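Flundden Kerb and Surface Register: README

Maintainer: Attila Hegyi
Release: 4
Last edited: Tue 19 March

Summary

The register is a table of local road segments with one row per segment per inspection. It records surface type, kerb type, drainage, defects and the date of the last repair. It covers the Flarkdale and Illés survey areas. It does not cover arterial roads, private driveways, footpaths or car parks.

The table was built to help schedule patching and gutter clearing. It has also been used for student projects on drainage. It was not designed for valuing property or settling disputes over who owns a strip of verge, and the segment boundaries are too coarse for either.

Contents

segments.csv: one row per inspection, 118 segments in the current release
defects.csv: one row per defect, joined on segment_id
repairs.csv: work orders exported from Dumport, cleaned by hand
codes.txt: code lists for surface, kerb and defect columns
photos/: reference views, not linked to rows

Columns in segments.csv

segment_id: text. Two-letter area code, hyphen, number. Codes are FL and IL. Numbers are never reused after a segment is split.
length_m: metres, whole numbers, measured along the centreline.
surface: asphalt, concrete, sealed gravel, unsealed, mixed, unknown.
kerb_left, kerb_right: raised, rollover, flush, none, unknown. Left and right are taken facing the direction of increasing house numbers.
drainage: kerb and gutter, swale, open drain, none.
condition: integer from 1 (sound) to 5 (rebuild). See below.
last_repair: month and year, blank if no work order was found.
inspector: initials only.

Condition scores

Scores are assigned on foot by one inspector. The score belongs to the worst continuous 44 metres of the segment, or to the whole segment if it is shorter than that. Isolated potholes go in defects.csv and do not change the score. Cracking that has been sealed counts as sound until it reopens.

Scores before release 3 used a different scale and have been converted. The conversion merged two of the old middle grades, so a change from 2 to 3 across that boundary should not be read as deterioration.

Defect codes

RAV: ravelling, loss of aggregate from the surface
EDG: edge break
POT: pothole
CRK: cracking, any pattern
SET: settlement over a trench or pit
GUT: gutter blocked or holding material

A defect may carry one code only. If a patch shows both ravelling and cracking, enter the one covering the larger area and put the other in the notes column.

Known problems

Surface is the least reliable column. Weathered asphalt and old concrete are easily confused once the colour has faded, and inspectors disagreed on several segments in Illés. Rows with an unresolved disagreement are set to unknown.

Repair dates from Dumport record when the job was closed in the system. Jobs held over the winter were often closed in a batch in July, so that month is overrepresented.

Segments shorter than 80 metres were merged with a neighbour in release 2 and separated again in release 3. Anyone joining across those releases should use the lookup at the end of codes.txt.

Blank cells mean not inspected. Zero in a defect count means inspected and none found.

Changes in release 4

Rollover kerbs split out from flush kerbs.
Duplicate work orders removed from repairs.csv.
Area code corrected on the segments along the Illés boundary.
Notes column converted to UTF-8.

Reference views
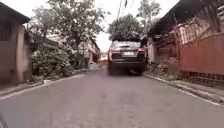
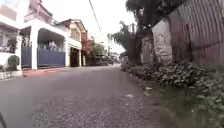 Narrow residential streets. First view: lane with a raised kerb on the right. Second view: loose gravel and crumbling asphalt in the foreground.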